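Workshop tips: living with a floor robot

Keep the fridge plug out of its reach

We run a Stedov floor cleaner in the workshop and the kitchen corner next to it. The box says it "understands mixed rooms." Mine understood ours well enough to stop dead where the wood floor meets the tile, back up, and try again until the drive belt let go. That was in April, after 30 nights of service. The belt had been sold to me as good for 400.

Gwion Wynne thinks I got a bad one. Maybe. Before you blame the belt, though, run your hand along any join between two floors. A lip you can't see is plenty to make a small wheel slip, and a slipping wheel gets hot.
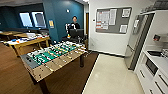
Table legs are the other trouble. The app lets you draw a keep-out zone, and I would draw it wide. Mine drifted over the line twice, and the second time it sat pushing against a leg until Siwan Yorath smelled rubber at 7 in the morning and pulled the battery. The error log said 3258, and the manual's list of codes stops at 330. Support told me to restart it – I had, more than once.

Things I now do, whatever the app claims:

Lift power cords off the floor before a run. Cable ties under the worktable will do.

Sweep up screws and wire ends by hand first. They wrap around the brush axle or jam in it.

Take the battery out before you put fingers anywhere near the brush. The off button on ours only puts it to sleep.

Charge it on tile, away from paper and rags, while someone is in the building. If the case feels hot or looks swollen, stop using it.

Christos Stefanou swears by the newer Teltov model and says it has a better bump sensor. I'll believe it when it has done a winter here. Until then the broom hangs by the door.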